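Tindulby Robotics Club forum > Student projects > Two-arm task, closing a small hinged lid

swai_lab
Looking for input on our October demo. Task: left arm holds an earbud case upright, right arm closes the lid. Policy trained on 60 teleop demos. Success is 7 of 20. Most failures are the right finger sliding off the lid before the hinge goes over center.

grurkau
60 is thin for a contact task. Collect more before you touch anything else.

mbolt7
Disagree. If the slip is mechanical, more demos just teach it to slip in more ways. What are the fingertips?

swai_lab
Stock printed fingers, no pads. Grip force on the left is at the default.

novier_k
We had the same problem at Novier with a pill box. Silicone tape on the tips fixed most of it. Also check that the case isn't rotating in the left gripper – that looks like a slip at the lid when you only watch the wrist camera.

grurkau
Tape changes the contact. Your old demos won't match it. 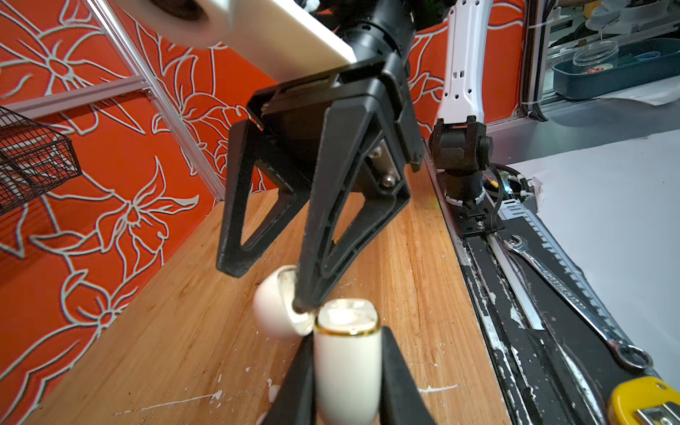

swai_lab
Left grip force went up one step last night and the case no longer rotates by hand. The lid is a separate problem. With the lid tilted open to the left and only the tip of the right finger on it, the contact patch is tiny, and any error in approach angle goes straight into sliding. I'd like to try the flat of the finger before tape.

mbolt7
Agree on the flat. Rerun the 20 with the new grip force first, so you know what each change bought you.

grurkau
Fine, but log the approach angle this time.

swai_lab
Will do. Starting at 6 tonight.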